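Avanard Hand-Held Grippers (pair)

I've been using the Avanard pair for my manipulation work since May, and I get asked about them often enough that they've earned their own page. If you're collecting demonstrations for imitation learning and you're sick of teleoperating an arm through a leader rig, have a read.

You hold one in each hand and do the job yourself, and the recordings go straight into training. My first proper test was a basket task I call Brinden: pick up small, light stuff, put it in a wire basket, take it out again. Sounds easy! It's a miserable job for a policy, because mesh is full of gaps and clear plastic hardly shows up on camera (I picked both on purpose, I'm mean like that).
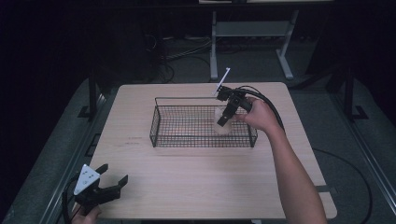
I ended up with 3,239 demonstrations, recorded in blocks of 30 with a good stretch in between. My wrists wouldn't have forgiven me otherwise. The cables are the main annoyance. Give yourself plenty of slack and run them behind you, and you'll stop noticing after the first block or so.

Now the result I care about. I trained one policy on demos from a single table height and another on demos where I'd shifted the height every 10 takes. Same amount of data, same training time. On the arm, the mixed-height policy finished roughly 40 per cent more of its trials at heights it hadn't seen. I'd expected a bump, but nothing like that! At the original height the two were neck and neck, so the variety cost me nothing except a sore back.

What I'd change: the grip is a bit chunky for smaller hands, and I'd love a softer trigger. The older Besus set was lighter, but it drifted on me and I was forever recalibrating.

Sold as a left and right pair, cables included. Mounting plates for the Blackwood arm are extra.

Shared 40 times
3 comments

Tobias Lindgren
Did you randomise the basket position as well, or only the height?

mesh_and_mess
Following for the answer to that one. My clear cups are a nightmare too.

kel_r
Seconding the softer trigger. Otherwise very happy with mine.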